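Flakside carton arm: review after one season in a small packing room

I work in the packing room of Dönmez, where we make and send out gift cartons for sweets, soap and tea. We are not a big place. When the busy season comes we are 13 people, and the rest of the year fewer. Last January the owner bought a Flakside arm through a dealer called Rekora, and because I am the one who writes the shift notes, I was asked by some people in other workshops to write what I think about it. My opinion is mixed but mostly good.

What we bought

The package has one arm with a two-finger gripper, a small camera close to the fingers, a control box and a tablet with the Toltadel software. Rekora sent a technician for two days. The arm is fixed to a steel foot and can be moved to another table if two persons carry it. The dealer will tell you that one person is enough. Please do not believe this, our Taner Kocabaş tried it and had a sore shoulder for a week.

The job we gave to it is the folding. Our cartons arrive flat, and before they can be filled somebody must open them, bring the flaps up and put the tabs in the slots. Until this year it was done by hand, all day, and everybody disliked it. Your thumbs become dry and the edges cut them. Canan Dağdelen, who has been here the longest, used to wear tape on both thumbs from the morning.

How it works in daily use

You teach the arm by showing. You hold it by the handle and move it through the fold, the software remembers, and you repeat with the carton a little to the left or a little to the right. For a simple tray with four sides we needed one afternoon. For the shapes with many flaps we needed much longer, and one of them we gave up.

The difficult thing is always the thin parts. A wide panel is easy to find and easy to push. A narrow flap standing on its edge is another matter, because the fingers must come with one on each side of it, and if they are a few millimetres wrong they bend it down and you have a crease where no customer wants a crease. In the first weeks we threw away 300 cartons, which I wrote down because the owner asked me to. After that it became better, partly because the software had more examples and partly because we learned to put the carton in the same place.
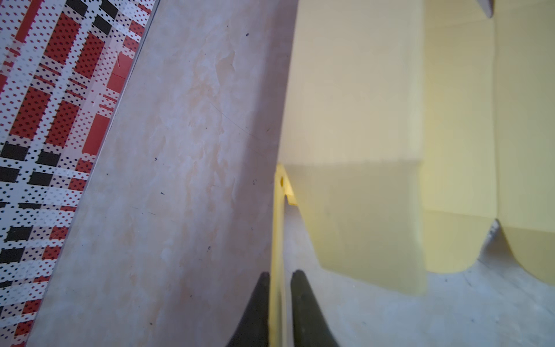
The rubber on the fingers is good. It does not leave marks on light colours, and I had expected that it would. It does collect paper dust, so we wipe it at every tea break, and when we forget, the grip becomes weak in the afternoon. The spare tips are sold in pairs and they arrived quickly from Rekora.

The camera is less good. With pale board it needs even light. If the sun comes through the side window around four o'clock, the arm stops and asks for help, sometimes for every carton. We put a curtain there. I think a machine of this price should manage without our curtain.

Speed

It is slower than a person who is fresh, and I say this clearly because the brochure gives another impression. On our best shift it finished 567 cartons of the small size. Canan can fold faster than that for two hours, but she cannot do it for a whole shift, and she should not have to. The arm keeps the same speed until you switch it off. Our biggest order of the season was 1,663 cartons and for the first time we sent it without anybody staying late.

What changed for us

Many people ask about this part first. Before the arm came there was fear in the room, and the owner did not help when he said only that we would "see how it goes". Doğukan Ateş began to look for other work in that month. Nobody lost the job, but the jobs are different now. Two people who folded are now at the filling table and at checking. Doğukan stayed, and he is the one who teaches the arm new shapes. He received a small rise for it, after he asked two times.

Some things became worse. When we folded together we sat at one long table and talked. Now one person stands beside the arm, feeds it and answers the tablet, and this is a lonely place - you cannot talk much, because the machine calls you when you are in the middle of a sentence. We decided to change this person every two hours. I advise everyone to make such a rule from the first day, and to write it on the wall, otherwise the youngest worker will stand there always.

Also there is the question of the count. The software keeps the number of cartons for each hour, and the owner can read it at home. In spring he began to ask why the number was low after lunch. Orhun Saraç spoke with him for all of us, and it was agreed that the count is for the machine and not for the person who stands next to it. I would like the software to have an option for this. There is none.

Support

Our contact at Rekora is Taner Şimşekoğlu. He answers the telephone and he explains with patience. The manual is weak, the translation has mistakes and the chapter about the gripper force shows an older tablet menu. One update in summer deleted two of our shapes, and Doğukan had to teach them again. Make a copy before you update.

Would I recommend it

For a workshop with a few repeating shapes, yes. If your shape changes every week, you will spend your time in teaching and you will be angry. I give it four stars from five for the arm and three for the software. My thumbs would give five.

The owner speaks now of a second one for the gluing. We have asked him to talk with us first this time, and he has said yes.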